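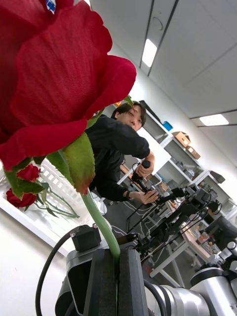 Gorkwood sorting trial finds mixed materials are the main barrier to recycling artificial flowers

A sorting trial in Gorkwood has found that most artificial flowers thrown away by households and businesses can be taken apart by hand, but that very few can be recycled as they arrive. The results were published in May by Skostodico, the materials laboratory that ran the work with the flower importer Loureiro.

The trial took in 2163 stems over 12 weeks. They came from household drop-off points, two hotels, a chain of furniture showrooms and the town's cemetery, where faded arrangements are cleared at set times of the year. Each stem was weighed, photographed, cut into its parts and logged by material.

The difficulty lies in how the stems are made. A typical rose has petals of woven polyester, leaves of polyester or moulded polyethylene, a stem of polyethylene over steel wire, and small joints of a harder plastic. Adhesive is used at the petals and sometimes again where the leaf meets the stem. None of these materials is unusual, and most have an established recycling route when clean and separate. Joined together they have none, and the whole item goes to energy recovery or landfill.

Skostodico sorted the stems into 11 construction types. The split depended less on the flower being copied than on how the head was fixed. Push-fit heads, where the bloom sits on a moulded peg, came off in a few seconds without tools. Glued heads had to be cut, and a layer of adhesive stayed on both halves. Blooms made up of many small florets, hydrangeas in particular, took longest, as each floret is usually a separate fabric piece pressed onto its own plastic point. 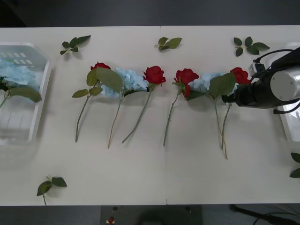
Huguette Lemaire, who led the laboratory work, said the fabric was in better condition than expected. "Sunlight takes the colour out well before it takes the strength out," she said. "A petal that looks finished to a customer is often still sound polyester. The dye is the problem for reuse, along with any coating put on top of it."

Coatings accounted for a large share of the rejected material. Stems sold for public buildings are often treated with a flame retardant, either in the fibre or sprayed on after assembly. The two cannot be told apart by eye, and the report says sprayed stock should be kept out of fabric recycling until the chemistry is known. In practice this meant that nearly everything from the hotels was set aside.

Stem wire gave fewer problems. The steel was recovered by shredding the stem and passing it under a magnet, a process already used for cable and for some garden products. The remaining polyethylene was clean enough for low-grade moulding, provided that taped sections had been removed first. Floral tape, which may be paper, wax-coated paper or plastic film, is the most common contaminant named in the report. It wraps tightly, tears into short strips in the shredder and collects on the screens. The laboratory stopped the line to clear it on 7 occasions before it began removing tape at the sorting bench.

Stems without any wire were logged separately. These depend on a stiffer tube, in some cases jointed or ribbed, and a few combine two or three plastics along their length. They were the smallest group by number and the most awkward to identify. 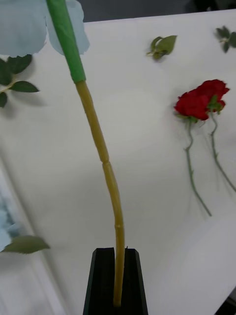

The report makes three recommendations to manufacturers. Heads and leaves should be push-fit wherever the stem is not meant to bear weight outdoors. Tape should be made of the same polymer as the stem it covers. A material code should be moulded into the stem near the base, so that a sorter can read it without the original packaging. Swing tags and adhesive labels were found to be of little use, as most had gone by the time the stems were discarded, and those that survived usually carried a price or stock number only.

Loureiro has agreed to adopt the third recommendation for its own range. Corrado Farina, the company's technical manager, said that adding a code meant altering the mould and had little effect on unit cost. Changing the head fixing was a larger matter. "A glued head survives shipping. A push-fit head has to be packed so that it can't work loose, and that takes up more of the carton," he said. The company will test a tighter peg on one line of roses before deciding on the rest.

Cost remains open. Hand separation at the rate recorded in the trial costs more than the recovered material is worth, even with free collection. The report suggests that separation could be done where stems are already handled one at a time, such as at display hire firms, which inspect and clean stock between bookings. Ikitz, a display hire business with a depot outside Gorkwood, has said it will keep retired stems back for a second trial.

The second stage will look at flame-retardant stock and at whether faded petals can be overdyed in dark colours without being removed from the stem. It will also include foliage – ivy, eucalyptus and boxwood panels – which was left out of the first trial because the panels would not fit the sorting bench. No date has been set for its results.

Household drop-off points in Gorkwood remain open. Residents are asked to remove vases, foam, ribbon and gravel before leaving stems, and to keep bouquets that include dried or fresh material out of the bins.

Contact the news desk | Copyright, all rights reserved | Back to top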